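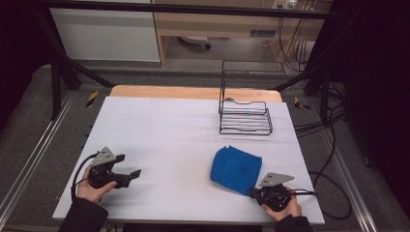
Vlasta Papadopoulos wrote to ask whether she could teach a robot to fold laundry without learning to program one first, and added that she had already been let down by two arms and a teenager. We can help with the arms.

Home Hand Grippers Teleop Spares Support Cart

Nuvico Trenudeck Paired Hand Grippers
Set of 2, left and right
$1,099

The Trenudeck set lets you show a task with your own hands while holding the same sort of jaws the robot will have to use. You pick up the cloth and fold the cloth, and the recorder keeps track of where each gripper went and how far its jaws were open. Your fingers stay out of it, which feels unfair for the first hour. The robot has felt that way its whole life.

Each unit is held in one hand and has a metal mounting plate on top, drilled for whichever tracker you favour. The cable leaves at the end away from the jaws. Run it up your sleeve or over your shoulder, but do pick one before you start recording, as changing your mind halfway through a fold tends to end the fold.

What people use it for

Mostly cloth. Towels, napkins, the occasional T-shirt from someone feeling brave. Cloth is a good test of any demonstration rig because it never sits the same way twice and has no interest in your schedule. The set also does well with racks, trays and light kitchen things. It does poorly with anything heavier than a full mug, and we'd sooner tell you now than read about it in a return form.

A plain, pale work surface is recommended. So is a second person to reset the items between takes, if you have one and they still speak to you.

Hand grippers or remote control?

We sell both, so we have no dignity to defend here. Our Julis leader arms steer the robot directly from across the room. What you record is what the robot did, complete with its joint limits, and you find out right away when it can't reach. The price is $3,346, and you'll also need the robot.

Trenudeck needs no robot in the room while you record. It's quicker, and you can feel the cloth tug, but you can also cheerfully demonstrate a wrist angle that your arm at home will refuse. Check your recordings against your robot's reach before you collect a whole week of them. Ferenc Pap in our workshop did not do this in December and would rather not discuss it.

In the box

Left gripper, right gripper
Mounting plates, fitted
2 cables
Spare jaw pads
Hex key, the good kind
Printed manual, 11 pages, of which the calibration page is the one you want

Before you order

Trackers and recording computer are sold separately. The left and right units are not interchangeable, however confident you feel. Calibrate at the start of each session with the jaws fully closed, then fully open. If the jaw readings drift, clean the pads and repeat before you write to us, because cleaning the pads is what we'll suggest.

Ships from our Sumampouw warehouse. Unused sets may be returned in their original packaging. Sets that smell of fabric softener will be considered used.

Contact Nuvico | Shipping and returns | © Nuvico | Back to top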